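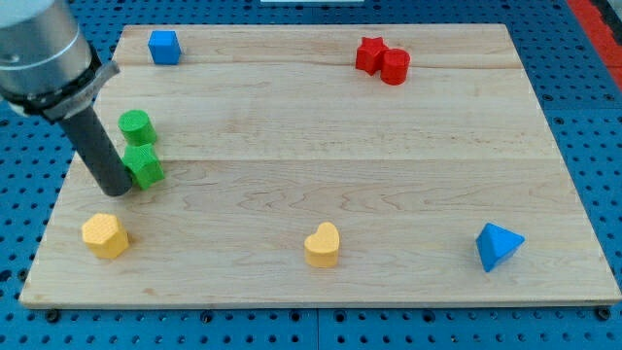 Figure 3. Wooden board on the pegboard table, with the plastic shapes spread out.

3.2 Placing the board and the shapes

Before you begin, take everything off the Beltia table top and wipe it with a dry cloth. Small crumbs like to stay in the holes, and then the board does not lie flat.

1. Lay the wooden board on the blue pegboard. Leave a narrow margin of blue on the left and on the right, and a wider strip at the front.

2. Check the two dark bolts at the front edge of the table. There must be one below each front corner of the board. If a bolt is in the wrong hole, move it now and tighten it by hand.

3. Press on each corner of the board. If it rocks, lift it and clean under it again.

4. Take the eight shapes from the Rimance bag and spread them over the board. Keep free space between them — a shape that touches its neighbor is difficult to pick up.

5. Put the blue cube near the back edge, on the left side.

Note: The board is glued from planks, so you will see faint seams in it. This is normal and is not a crack. The grain is different on every board.

Caution: Do not wash the board in water. Use a slightly damp cloth and let it dry standing up.

Caution: The shapes are small parts. Keep them away from children under 3.

To order a replacement board, give part number 378 to your Tulteck dealer. For storage of the shapes, see page 23.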